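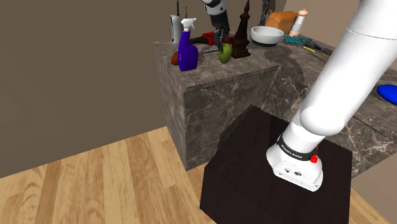 A visitor who gave no name wrote on the first comment card that the simulator was the best part of the open day and also the part where the least happened, and would we please put the files somewhere. So the files are somewhere. You are reading the note that goes with them.

Magesa Open Day Kitchen Set
Data card and readme, version 1

What you get

1,321 simulated episodes of kitchen counter work, generated for the open day at the Hulwood building on Tuesday, September 22, 2026, and shown on the big screen next to the coffee. Each episode has camera frames, joint positions, the commands sent to the arm, and a one-line instruction in English. The instructions were typed by visitors. We fixed the spelling in most of them and left the tone alone.

The rooms are rendered, with a wooden floor, veined marble counters and the sort of clutter that only a random object sampler would put together. Fruit, bread, a spray bottle and a screwdriver can all turn up in the same kitchen. Several visitors said this looked like their house.

Folders

episodes/ holds the runs, one folder each
scenes/ holds the room layouts
cards/ holds the comment cards, typed up, names removed
extras/ holds things we could not agree to delete

How it was made

Visitors picked a layout, typed a request, and watched the planner think it over. Trirnance, our planner, handled the motion. Plaltmont, our scene builder, handled the rooms, including their taste in ornaments. Each run was capped at 300 steps, a limit we chose after watching an early build spend most of a lunch hour approaching a pear.

Requests fell into a few kinds. Most people asked the arm to pick something up. Children asked it to throw something. Engineers asked it to do nothing and then checked whether it did. All three kinds are in the set, tagged pick, throw and idle. There are no successful throws. Idle has our best score.

Known problems

Some layouts place an arm with a bare flange and no fingers. The planner was never told, and plans grasps anyway with full confidence. These runs are tagged no_tool. Please do not average them in with the others and then write to us about the success rate.

Object scale is uneven. The sampler pulls from several model libraries, and they disagree on how big a building should be when it sits on a counter.

Some views are blocked by the arm itself. If your method needs to see the target at all times, filter on the visible flag.

A request reading "make me a sandwich" appears far more often than chance would allow. We kept every copy. Deduplicate on the instruction field if it bothers you.

The success flag is computed from object height at the last step. An item knocked upward at the right moment counts as a win. We know.

Splits

The test split uses 5 layouts that do not appear in training. Everything else is train. There was a validation split, but it was made on the day, by hand, during the raffle, and we have withdrawn it.

Loading

Read the index file first and go from there. The loader keeps 1,000 frames in memory by default, which suited the demo machine and may not suit yours. Lower the cache setting if your laptop starts to sound like ours did.

What it is good for

Testing a data loader, teaching a class, trying out language grounding on requests from people who had not been told what the robot could do. We would not train anything on it that will later be near real marble.

Changes

Version 1: first release. Removed the sound recordings, which were mainly coffee machine. Renamed the folder called final_final to extras.

Bug reports can go in the tracker. Requests for another open day can go there too, under wontfix, where the last one is.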